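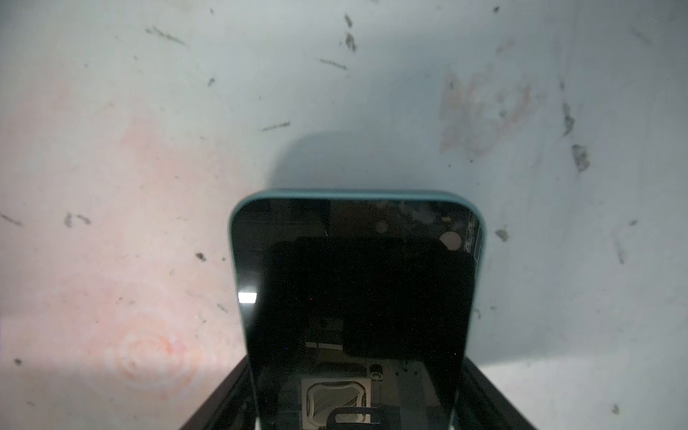
## 3. Gripping a phone upright

Our part of the Skerent project was the gripper. The task sheet asked for an arm that can take a smartphone from a stand, hold it upright and set it down in a tray on the other side of the table. Hanne Skov worked on the control code and I did the fingers and the testing.

We used the phone with the teal case for all tests and kept the screen off. The two black fingers close on the sides of the case near the lower part of the phone, so most of the screen stays clear.

### 3.1 Finger force

The first version closed until the motor stalled. This worked on a block of foam but we did not want to try it on glass. Hanne added a limit in the code, and we raised it one step at a time until the phone stopped sliding when the arm moved. The setting we kept is 17 on the driver's scale. Below that the phone tilted during turns.

### 3.2 Reflections

The wrist camera had trouble with the black screen. It is glossy enough to show the gripper machinery and small bright spots, and our edge finder picked those up as corners. We lost most of a week on this. In the end we stopped looking at the screen and searched for the color of the case instead – the rim goes around the top and both sides, which gave us a clean outline against the pale surface.

The shadow above the phone was a smaller problem. So were the stains and dark specks on the surface. We set a minimum size for anything the program treats as an object, and the specks dropped out. The shadow still moves the top edge up in some runs.

### 3.3 Test runs

We did 260 runs with the final settings. The phone was set down in the tray in all but 17 of them. Most of the failures came from a wrong top edge, and in the others the phone turned in the fingers before it reached the tray.

### 3.4 Left to do

- Try a phone with no case
- Add a second color for the search
- Move the lamp and repeat the shadow test
- Copy the force settings into the shared Pomier folder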